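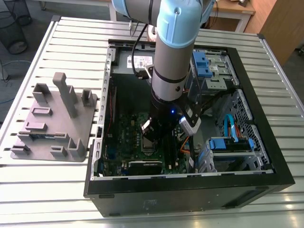 Budget for the fixtures first and the arm last, Busisiwe Van Wyk told me, and she said it twice, the second time louder. She's been through two purchase rounds at Kisent. Both went over.

Over where, though. Never the arm. The arm is the line everyone argues about, gets three quotes for, sits on until December. Then it shows up and there's no table rigid enough to bolt it to.

So, the small stuff. At Jelwood, where the plan is PC teardown and rebuild, Yuxi Zheng's first sheet had one row marked "misc." It now has 5 rows:

- table and mounting
- printed trays (plus reprints, you will reprint)
- gripper fingers, spares
- cables
- somebody's time

That last one hurts. Zheng put in 2,000 for it and got laughed at. The number that went to finance was 3,345, and she thinks it's still light.
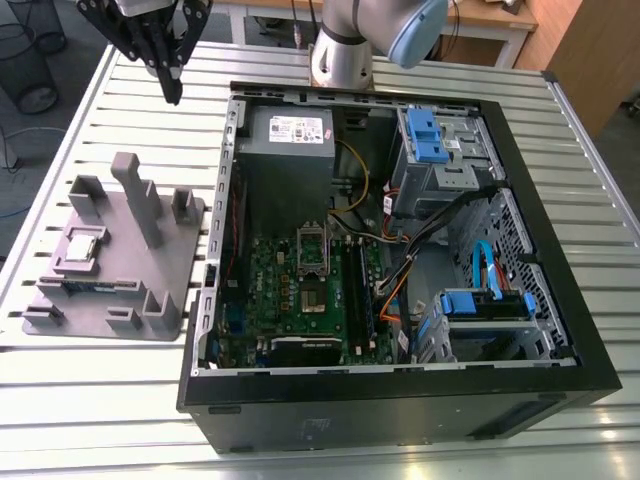
Trays, again. A memory module wants a long slot, a processor wants a pocket, and every part you add to the job means another corner to redraw. Printing is cheap. Drawing isnt. Corrigan quoted the plastic and forgot the hours, then sent a revised quote, then another.

And the work pieces! Old desktop towers cost next to nothing until you need matching ones. Sockets get tired, latches snap. Buy a stack of the same model before anybody teaches the arm a single position. Stavros Mujić, over at Plilley, bought mixed lots to save money and spent the savings re-teaching positions for each case.

Leasing? Maybe. Read the return terms, espcially on drilled plates. Mujić wants the sensor on a separate order so it can be swapped without reopening the whole contract. Van Wyk wants one invoice, one phone number to call. They haven't settled it and I won't either.

Zheng's sheet goes back for sign-off next month. She's adding a sixth row, for shipping.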